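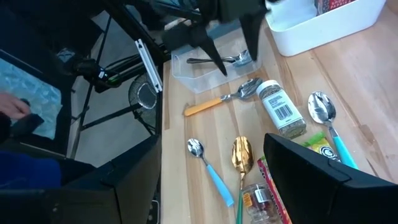
Food and eating

Snack

A snack is a small amount of food eaten between main meals. The word covers both the food itself and the act of eating it. Snacks may be prepared at home, such as a slice of toast or a piece of fruit, or bought ready to eat in a packet, tub or wrapper. In many countries the line between a snack and a light meal is a matter of custom, and the same dish can be counted as either depending on the time of day.

Name

The English noun comes from an older verb meaning to bite or snap, used mainly of dogs. By the eighteenth century it was in use for a quick bite of food. Regional English has many other words, among them "bait", "snap", "elevenses" and "piece", some of which refer to food carried to work and others to a fixed pause in the day. In South Africa and Australia "padkos" and "smoko" are used for food taken on a journey and for a work break respectively.

History

Eating between meals is older than any record of it. Dried fruit, nuts, cheese and flat breads keep well without cooling and were carried by farm workers, soldiers and travellers. Street sellers in large towns offered hot chestnuts, pies and shellfish in small portions, often to people who had no means of cooking at home.

Factory-made snacks became common in the nineteenth century, when biscuits were sold in tins and by weight from barrels. Crisps were at first sold loose from tins or glass-fronted cases and went soft soon after opening. Sealed waxed-paper bags, and later bags made of plastic film, let them be kept for longer and sent further. Salt was for some years supplied in a small twist of paper inside the bag, to be added by the buyer.

Vending machines moved a good part of the trade out of shops and into stations, schools and workplaces during the twentieth century.

Types

Savoury snacks include crisps, popcorn, pretzels, crackers, salted nuts, dried meat and roasted pulses. Sweet snacks include biscuits, cereal bars, confectionery, dried fruit and small cakes. Fresh snacks such as cut vegetables, yoghurt and boiled eggs need to be kept cool and are usually eaten within a few days of being packed.

Puffed snacks are made by forcing a moist dough of maize, rice or wheat through a hot nozzle. The water in the dough turns to steam as it leaves the nozzle and the dough swells. The pieces are then dried and coated with oil and flavouring.

Packaging

Most dry snacks are sold in bags formed from a roll of printed film, which is folded into a tube, sealed along the back, filled from above and sealed again across the top. Where the food breaks or goes stale easily, the air in the bag is replaced with nitrogen. Multipacks hold several small bags in a larger one. Film made of several layers is difficult to recycle, and some makers have changed to a single type of plastic or to paper with a thin lining.

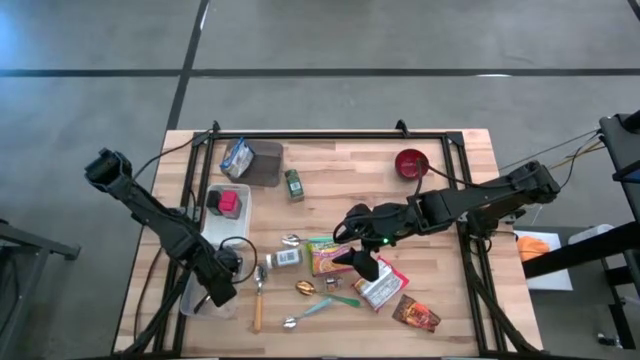
Eating habits

The number of snacks eaten in a day varies with age, work and season. Children tend to eat after school, shift workers during the night, and office workers in the middle of the morning and afternoon. A household study by Ruan Khumalo and Shireen Moodley collected food diaries from 3,881 adults, of whom 3,822 recorded at least one snack during the week. Tea or coffee was the usual drink taken with it. The authors noted that diaries of this kind often leave out food eaten while cooking or clearing up.

Nutrition

Snacks range widely in food value. Fruit, nuts and plain yoghurt supply fibre, protein or vitamins, while many packaged snacks are high in salt, sugar or fat. Portion size has a marked effect on the amount eaten, and a 30 g bag is a common single serving for crisps in several markets. Whole nuts are not suitable for children under five, who may choke on them.

Storage

Dry snacks keep best in a cool, dark cupboard. Once opened they take up moisture from the air and should be moved to a container with a close-fitting lid. Nuts and seeds turn rancid in warm rooms and can be kept in a refrigerator or freezer.

See also

Biscuit
Packed lunch
Street food
Vending machine

Page last edited 2/27/25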